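Terkitz wants its old name back, but the evidence is thin
By Hooman Amini
February

The town council in Terkitz will hear arguments Saturday on whether to change the town's name to Ukier, which supporters say is what everyone called the place before the railroad came through. They may be right. They have not shown it yet.

The case rests mostly on a hand-drawn map kept at the district archive in Tustura. It marks a settlement called Ukier on the east bank of the river, a short walk upstream from where the Terkitz market stands today. The map has no date and no signature. The archive's own catalog card describes it as "probably a copy," and does not say of what.

Supporters also point to the meaning of the word. Their pamphlet says Ukier comes from an old term for "salt landing," and that barges once unloaded there on the way to the hill villages. It's a nice story. The pamphlet gives no source for it, and the tax rolls I looked at in Tustura list hides, lumber and barley, with no salt at all. An older schoolbook gives a different meaning, "bent willow," and cites nobody either.
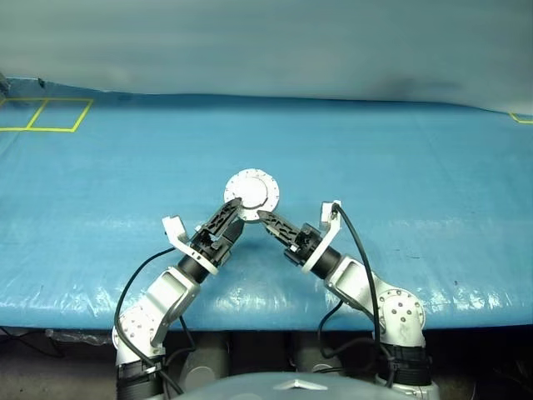

Then there is the river itself. It has moved at least once, according to the district survey, and the east bank on the map could well be dry pasture now. If so, the Ukier that was drawn there may have been a separate village that emptied out, with Terkitz growing up on its own later. A headstone in the lower cemetery mentions "the road from Ukier to Terkitz." That is hard to square with the two being one place -- unless the carver was being very careless.

None of this has slowed the petition, which carries 400 signatures in a town of 1000. Organizers would not say how many of the signers live inside the town limits. The last name proposal, put forward by people who wanted to honor the market's founding family, failed with 82 votes in favor.

The cost is another soft spot. The petition says new road signs and stationery can be paid for out of the existing budget. It does not mention the rail station, which belongs to the district, or the 8 outlying farms whose deeds refer to Terkitz by name. The district office in Tustura said it had not been asked.

The hearing starts at 10 a.m. in the school gym. The map will stay in Tustura, and those attending will be shown a photocopy.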